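The shelf by the sink

I have a confession about bottles. At home I own 2 shampoos, a dish soap I like and another I don't, and something purple that came with the apartment. So when Iolo Lougher asked me to write about how shared offices handle the stuff around the sink, I laughed and said yes before he'd finished the sentence.

My first stop was Timener, an open-plan place with a mezzanine, a staircase and a long white counter with a black gooseneck faucet. I got there at 10 a.m. and went straight to the bottles — a tall yellow one, a blue one, a pink one you can see right through.

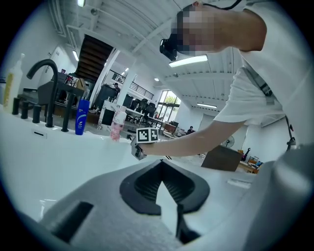 Po-yen Ho has worked there long enough to have opinions, and he shared all of them over coffee! His big one is that every bottle needs a spot of its own, and that the spot should be a hole. A hole in the counter, I mean. Drop the bottle in, and it can't wander over to the faucet or leave a sticky ring (my shelves at home have around 80 of those). I was doubtful. I've seen fancy organizers before, and most of them end up holding pens.

But I went home, measured my own counter and started pricing cutouts. Prys Edwards, who did my kitchen, wants 300 dollars and thinks I'm being silly. He may be right — I'd still have to decide which bottle gets the good seat. I'm leaning toward the prettiest one, even if it's nearly empty.

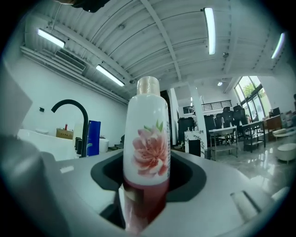 A peony-print bottle in its oval holder, with the faucet behind.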